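Dundus: Two Arms, One Power Strip
Final project report, Whiteley College, Practical Robotics
Gyu-bin Cheon and Seul-gi Hwang
Built at the Lirodberg shared workshop

What we wanted to do

Anyone who has crawled under a desk knows the job. You hold the power strip still with one hand, you pull on a plug with the other, and the cable you want is always the one wrapped around the cable you don't want. It takes two hands, and that is why we picked it! We had wanted to build a two-armed setup since the first week of the course, and we needed a task where the second arm would have real work to do.

Dundus is the name we gave the whole thing (arms, rail, booth, software and all). The goal we wrote in our proposal was short: find a power strip lying on the floor of the booth, steady it with one gripper, pull a plug with the other, and set the plug down clear of the strip. Coiling the cable afterward was listed as a stretch goal. We'll get to how that went.

We split the work early. Gyu-bin took the mechanical side and the wiring. Seul-gi took the motion code, the cameras and the logging. In practice we both did a lot of everything, especially cable ties.

The booth

The frame is aluminum extrusion, cut and squared on the big bench at Lirodberg. We love this stuff. You can be wrong by a finger's width, loosen the corner, slide it over and be right again, and we were wrong plenty. Both arms bolt to black plates on one long rail along the front, so they share the same reference line. Our first plan had them on opposite sides facing each other, and we drew it up and even cut a beam for it. Then we worked out the reach on paper and saw that each arm would spend most of its time leaning over its neighbor's elbow. Side by side on one rail was simpler, and it left the back of the floor free.

The walls were Seul-gi's idea. Plain panels would have been fine for the arms, but we were going to be looking into this box for a whole semester, and the workshop has kids' classes in the evenings. So we have toadstools, a picket fence and a pink awning. It made people stop and ask questions, and a few of those questions ended up in this report. There was a technical worry that the red caps would confuse our color matching. We ended up masking out everything above floor level in software, so the mushrooms stayed.

We keep the small tools in wire baskets hung up inside the booth, with the toolbox against the back wall. That was a compromise. Bench space at Lirodberg is shared, and anything you leave on it overnight gets tidied into a bin. With the tools living inside, setup in the morning got a lot shorter. The cost is that the toolbox takes up floor the arms could otherwise use, and we had to mark it as a no-go block in the planner.

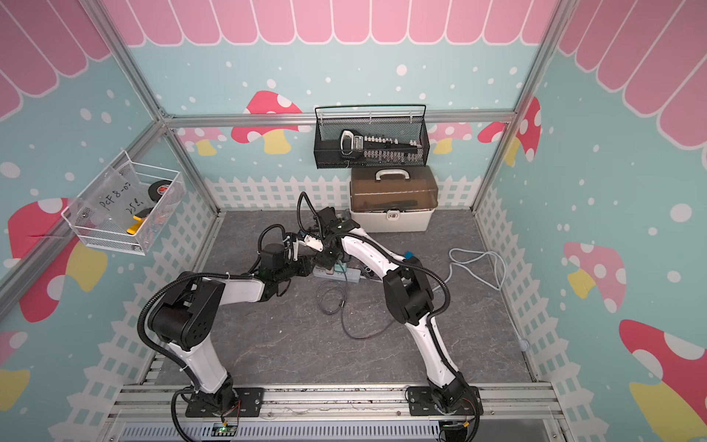 Getting two grippers to share a spot

This was the part we were most excited about and the part that ate the most time.

Each arm has its own controller, and at first each had its own idea of where the floor was. If you sent both grippers to the same point, they went to two points that were close but clearly different. For picking up a block with one arm, close is fine. For holding a strip with one and pulling with the other, a small offset means the strip twists, the plug binds, and the motor in the wrist starts complaining.

Our first fix was to measure everything by hand with a tape measure and type the numbers in. It helped, and it also introduced a sign error that took a full evening to find (the left arm was very confidently reaching for a spot behind itself). The second fix was better. We bring the two fingertips together above the middle of the floor, slowly, by hand control, and record both sets of joint angles. Do that at several places across the floor and you can solve for how one arm's base sits relative to the other. The routine is now a small program with a menu. It is our favorite piece of code in the project, and it looks great when you run it for visitors — like the arms are about to shake hands.

A few notes for anyone who wants to copy the method:

Do it again after anything touches the rail. We skipped this once after tightening a base plate and lost an afternoon to it.

Turn the speed limit way down. The fingers are small and we bent one in the first week.

Spread the points out. Our early sets were bunched up in the middle and the fit was awful toward the right wall.

Write down the numbers somewhere other than the laptop.

Wiring, and then wiring again

Gyu-bin's first harness ran each arm's cables straight up the inside of the links. It looked very clean and it lasted until the first full elbow bend. The version we have now puts everything in black corrugated conduit on the outside, with enough slack at each joint for the full range. It is bulkier and we had to tell the planner that each arm is fatter than it used to be, but we haven't pulled a connector loose since the change.

The slack is hard to get right. Too little and it drags on the wrist. Too much and the loop sags in front of the gripper just when you want to see what the gripper is doing. We bought the conduit from Indska, a little surplus place near campus, and ended up going back for more, then for more again. If you are budgeting for something like this, double whatever you think you need.

The controller boards sit down by the base plates where we can reach them. We meant to print covers for them and we still mean to.

Where the camera goes

We tried a camera looking down at the floor first. It was easy to calibrate and it gave us a good position for the strip every time, as long as the arms stayed out of the way. Once they moved in to do the job, they blocked the view of exactly the thing we cared about. Moving a small camera onto the side of the right gripper solved that, and it made the final approach so much nicer! The right arm now does the looking and the pulling, and the left arm does the holding. The overhead view picks the starting point and then we mostly ignore it.

A wrist camera brings its own trouble. Every wobble in the arm is a wobble in the picture, so the code waits for things to settle before it trusts a reading. That wait is a big share of the total time per try. Seul-gi has ideas for shortening it and they are listed near the end. 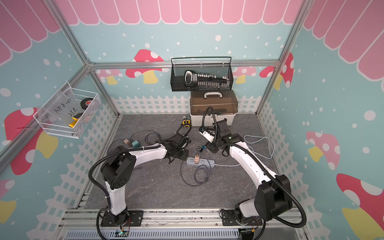
Part two: testing and results
4 min read

How we tested

We ran two kinds of tests. In the tidy test, the power strip lay near the middle of the floor with one adapter in it and nothing else close by. In the cluttered test we added other plug blocks, loose cable and whatever small stuff was in reach, and moved things between tries. We took turns setting up the floor so that neither of us got into the habit of making it easy.

A try counted as a success if the plug came out and was set down away from the strip without either of us touching anything. If the plug came out and then got dropped back on top of the strip, we called it a failure. If the strip got dragged, but the plug still came out and landed clear, we called it a success and made a note. We argued about that last rule and agreed to keep it the same from start to finish.

What happened

Over the whole test period we logged 501 tries, tidy and cluttered together. Of those, 313 were successes by our rule. A good try takes around 30 seconds from the go command to the plug being let go. We were thrilled with this. At the midpoint review we couldn't get the thing to work twice in a row.

The tidy test was clearly the easier of the two, as you would expect. What surprised us was the kind of failure we saw in the cluttered one. We had expected the vision to pick the wrong object, and that did happen, but far more often it picked the right object and then the gripper came down with a cable trapped between the finger and the plug. The fingers close, the force reading looks normal, the arm pulls, and up comes a loop of gray cable with the plug still sitting in its socket.

The failures we wrote down most often:

Cable caught in the grip along with the plug.

Left gripper holding the strip too close to the end, so it pivots when the right arm pulls.

Plug gripped by a rounded edge and slipping free.

Arms stopping early after the planner decided the conduit loops were going to touch (they usually had room to spare).

The second one was a nice easy win. We moved the holding point in toward the plug being pulled, as far as the two grippers can fit, and the pivoting mostly went away. The slipping got better with strips of rubber on the fingers, until they peeled.

Safety

The strip in the booth is never connected to the wall. We want to say that plainly, since people asked every time. There is a stop button outside the booth, and one of us had a hand near it whenever the arms were moving under program control. We used it often in the early weeks. Nothing worse than the bent finger came of it.

The stretch goal

Coiling the cable did not get finished. We have one program that can pick up a cable and lay it down in a rough loop, and it works when the cable is stiff and already wants to curl. With soft cable it makes a pile. We had a lot of fun with it anyway — Gyu-bin wrote a version that passes the end from one gripper to the other, and the handoff works more often than we had any right to hope for. What it needs is some way of following the cable with the wrist camera as it moves, and we ran out of semester in May.

What we would change

Shorter settling time for the wrist camera, by stiffening its mount first and only then touching the code.

A second wrist camera, on the left arm, so it can check its own hold on the strip.

Slimmer cable runs near the wrists.

Tools moved out of the booth, if Lirodberg will give us a shelf.

Covers for the boards. Really this time.

Notes for the next group

The booth is staying at Lirodberg and the course has agreed to let another team take it over. The calibration program, the logs and the wiring drawings are in the project folder, along with the setup notes for both tests. The drawings match the harness as it is now, except for the right shoulder, where we rerouted the conduit after the last test day and haven't updated the page. Run the fingertip calibration before you do anything else, and please keep the mushrooms.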